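Giving up the car, one year on

November 2022

We sold the car a year ago this month. It had failed its MOT and the garage in Stimthorpe wanted 797 pounds to put it right, more than I thought it was worth. I said I would write something after a year, so I have.

The bus into town is the number 37 and it takes roughly twice as long as driving did. I didn't mind that as much as I expected to. I read on the way in and mostly look out of the window on the way back. What I did mind was the last bus, which goes far too early for anyone who wants to see a film and have a drink afterwards. We missed it twice in the spring and had to ring for a taxi both times.

Food shopping was the part that needed the most thought. We used to do one big trip to Huller and fill the boot. Now I go on foot three times a week with a rucksack, and we have the heavy things delivered once a month. Tins, washing powder, cat litter. I spend less, mainly on account of having to carry it home.

Sunita Oyelaran from the next road still drives and has been very good about lifts. I try not to ask more than I need to. When she took us to my sister's in the summer I paid for the petrol and we stopped for lunch on the way, and it felt fair to both of us.

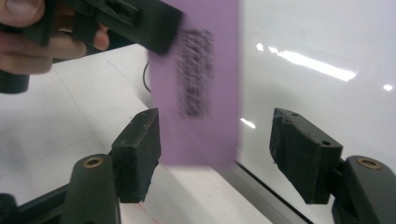
Trains have been mixed. The line to Indell is fine if you book ahead and poor if you don't. I bought a railcard in the end and it had paid for itself after four trips. I also keep a small notebook with what we spend on getting about, and over the year it came to a good deal less than insurance, tax and fuel used to.

I do miss being able to leave the house on a whim. Going to the coast used to mean picking up the keys, and now it means looking up two timetables the night before. We have been once this year. We used to go most months.

We are hiring a car for a week in December to visit family, and after that we'll see how the winter goes. If the council cuts the evening buses again I may have to think about it differently.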